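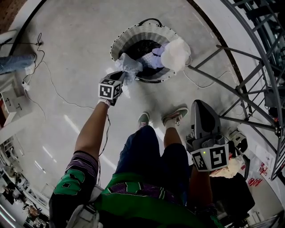

Duluth, August 3, 2021

Ticket 269: Dryer shuts off early, clothes still damp
Opened by: Sylvie Thibodeau
Status: open, then closed, then open, now closed again (sorry)

Okay, so I'm keeping this as one long ticket because the last time I split things up, Korkor had to merge them all by hand and I felt terrible. Everything goes in here, oldest at the top.

The machine is the Kellora in the basement laundry, the one on the left when you come down the stairs. It's set to normal dry, medium heat, and it's supposed to run 70 minutes. What it does is run for a while, play its happy little tune like it finished the job, and leave me with a load of towels that feel like they've been sitting on a dock. The panel says DONE. It is not done!

First try: cleaned the lint screen. I do this every load anyway, but I washed it this time with dish soap and an old toothbrush, because my aunt swears dryer sheets leave a film you can't see. Water was beading up on the mesh before I scrubbed and ran right through after, so score one for my aunt. Ran the towels again. Stopped early again, same tune.

Second try: smaller load. Just T-shirts and a pillowcase. Same thing, and if anything it quit sooner. That bugged me for a whole evening, since I'd been blaming myself for overstuffing it.

Reply from Korkor Nutsugah:
Are you on the sensor cycle or the timed one? The knob on that model has both and the labels are pretty worn. Try timed and tell me if it goes the full 70.

Me again. Well, the labels are more than worn, they're gone, but I found the manual in the drawer under the sink (behind 300 takeout menus, or it felt like it). I was on sensor the entire time. Switched to timed, set 70, and it went all the way to the end. Towels dry, fluffy, warm, I was thrilled. Closed the ticket.

Reopened it the next morning. Korkor pointed out that timed is a workaround and the sensor cycle should still work, and I do like the sensor cycle for the thin stuff. So we kept going.

Third try: the sensor bars. There are 2 of them, little curved metal strips inside the drum, just under the door opening, and I had honestly thought they were trim. The way Korkor explained it, wet cloth touches both strips and the machine can tell, and when it stops sensing anything wet it figures you're finished. If the strips are coated with gunk they can't feel the wet clothes at all, so it quits. I wiped them with rubbing alcohol on a cotton pad and the pad came up gray. Did it again, still gray. By the fourth pad it was clean.

Ran the T-shirts on sensor. They came out dry! Then the towels on sensor, and those were dry except for the thick bath mat, which was a bit clammy along the hem. I bumped the dryness level up one notch for the mat and that took care of it.

While I was down there I also pulled the machine out and checked the vent hose. It had a kink where somebody had shoved the dryer too close to the wall, and a good fat wad of lint sitting in the bend. Vacuumed it, straightened the hose, and put a strip of tape on the floor so we all know how far back it can go. Please don't push it past the tape.

Reply from Korkor Nutsugah:
Good catch on the hose. I'd skip dryer sheets for a few weeks and see if the bars stay clean. Nana Amoah has the same dryer upstairs and wipes his down once a month.

Me, last one. No sheets, five loads so far, all on sensor, all dry. I wrote SENSOR and TIMED next to the knob in paint marker, and it's a little crooked but you can read it from the stairs. Alcohol and cotton pads are on the shelf over the washer. Closing this. If it starts quitting early on you, wipe the bars first and then add a note here.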